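Does Your Pillow Really Remember Your Dreams?
And other things people say about cloth, cotton and sleep

People will tell you all sorts of things about getting to sleep. Drink warm milk. Count sheep. Put a bag of lavender under your pillow. Some of it may even be true. But "my grandma says so" isn't proof, and neither is "I read it on a box."

Let's take lavender, the one you hear most often.

Lavender is a plant with small purple flowers and a strong smell. The smell comes from oils inside the plant. When you squeeze a dried flower, tiny bits of that oil float into the air and up your nose, and your brain says, "Hey, lavender!" That much is solid. You can test it with your own nose.

The next part is wobblier. Lots of people say the smell makes you sleepy. Does it?

Suppose you try it tonight and you fall asleep fast. Was it the lavender? Maybe. Or maybe you had soccer practice and your legs were worn out. Maybe you went to bed later than usual. Maybe you wanted it to work so much that you lay still and stopped wiggling, and lying still is a pretty good way to fall asleep all by itself.

Scientists have a name for that last one. They call it the placebo effect (say it pluh-SEE-boh). It means a person feels a change because they expect one. It doesn't mean they are lying or silly. Grown-ups get it too – even grown-ups who know all about it.

So how would you find out? One night won't do. You need a lot of nights, and you need something to compare. Try this for two weeks. Fill one small cloth bag with dried lavender and another just like it with plain dry rice. Each night, ask someone to pick a bag and put it on your shelf. In the morning, write down how you slept before you find out which bag it was.

Did you spot the problem? You can smell the difference! Your nose gives the game away. Real researchers run into the same trouble, and it's one reason I don't trust a big promise about a smell. Ask how they kept people from guessing. If there's no answer, keep your eyebrows up.

Watch out for the word "natural," too. Poison ivy is natural. A label that says "natural sleep help" hasn't told you whether anybody slept.

And pretty isn't proof. A soft bag with flowers all over it feels like it ought to be good for you, and the people who sell things know that very well.
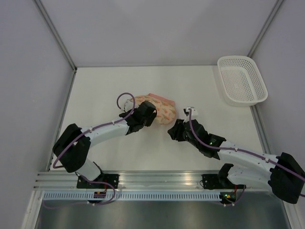

Dwynwen Ifans disagrees with me, and she wrote in to say so: I've kept lavender by my bed since I was 7, and I sleep fine. If it's only because I like the smell, who cares? Liking your bedroom is worth something.

Fair enough. If a smell makes bedtime nicer, enjoy it. I only start grumbling when somebody says it works for everyone, or wants a lot of your allowance for it.

One more thing to know before you try the bags. Some people sneeze or get itchy around dried flowers, so check with a grown-up first, and keep the bags away from babies and pets.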